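Wrist camera on a Fliltari cell goes soft after a while, what am I missing?
Asked in Workshop Automation > Setup and Repair

Phong Tăng
I look after one small pick-and-place cell at a shop that packs drawer hardware. The arm is a Fliltari, bought used, with a Flodik camera bolted at the wrist. The job is simple enough to embarrass everyone involved: find a bracket in a tray, pick it up, put it in another tray.

It picks well in the morning. By mid-afternoon the match score has slid down to where the software starts shrugging, and by four o'clock it's rejecting perfectly good brackets like a food critic. I've set the camera height to 275 mm above the tray as the manual says. I've cleaned the lens. I've re-taught the part so often that the controller must think I have memory problems.

If I redo the focus by hand it's fine until the next afternoon. Exposure is fixed. The lights are two bars on the cell frame and they don't seem to change. The previous owner left a note taped inside the cabinet that says "camera moody, be patient" and I would like a second opinion.

Cable runs from the camera down the outside of the forearm, held with zip ties. Lens has a focus ring and a small locking screw.

Edit: yes, I've turned it off and on again.

benchdog_carl
Sounds like a bad camera. Ours did something like that and we got a new one. Worked great after. Might also be the software, have you updated it?

Mireille at the back bench
Before you spend money on Carl's plan, put a fingernail on that focus ring at the end of a shift and see if it turns. I'd bet lunch that it does. The locking screw on those lenses is tiny and people are scared of it, so it gets tightened to the level of a polite suggestion. Then the arm spends all day starting and stopping and the ring creeps.

What I'd do, in this order:

Put the arm in hold and lock out the cell. You're going to have your face near the wrist and it doesn't know you're in there.

Mark the ring and the lens barrel with one line of paint pen across both. Let it dry. Run a normal shift. If the two halves of the line no longer meet, you have your answer and it cost you a paint pen.

If it has moved, back the locking screw all the way out and look at the tip. Ours had worn to a little dome and was skating around on the ring. A new screw and the smallest dot of low-strength threadlocker fixed it. Low-strength. I once used the strong stuff and that lens is now focused at one distance for the rest of its natural life.

Then look at the cable. A zip tie right behind the connector is a lever, and every time the wrist turns it tugs on the camera housing. Leave a loose loop at the wrist, first tie well down the forearm, and swing the last joint to both ends of its travel by hand jog to see that the loop never goes tight. The Chiriac clamp with the rubber insert is nicer than zip ties if your boss can be talked into it.

Set focus with the arm parked at the real picking height and a printed page lying in the tray. Small type works better than a bracket for this, your eye knows when a letter is sharp. Lock the ring, then check again, as tightening the screw likes to nudge it.

One more thing: the live view is worth nothing while you're in there working. Get your arm between the lens and the tray and you'll get a large soft blur no matter where the ring is. I spent longer than I'll admit turning a ring back and forth and blaming the lens when I was focusing on myself. Hands out, step back, then look at the screen.

Phong Tăng
The line had split by the end of the first shift. Not by much, but you could see daylight in it. The screw tip looks like it's been chewing gravel.

New screw is in, cable has a proper loop, and I set focus on the back of an Etgate delivery slip because it was the smallest print in the building. After 300 picks I had 3 rejects, and one of those was a bent bracket, so I'm giving it credit. I'll keep the paint line and check it every 60 hours of running until I trust it.

The note in the cabinet stays up. I've just crossed out "camera" and written in "screw". I kept the live view open through the whole job, which went about as Mireille said it would – me leaning across to reach the cable clamp, then remembering to get out of the way before I touched the ring again.

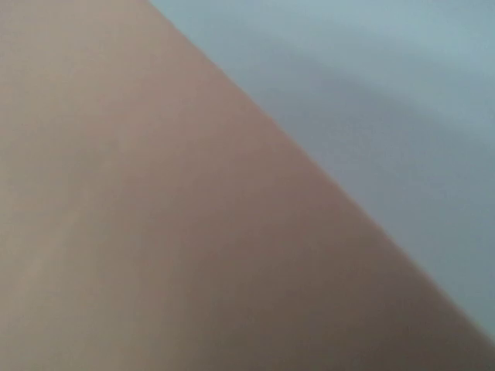
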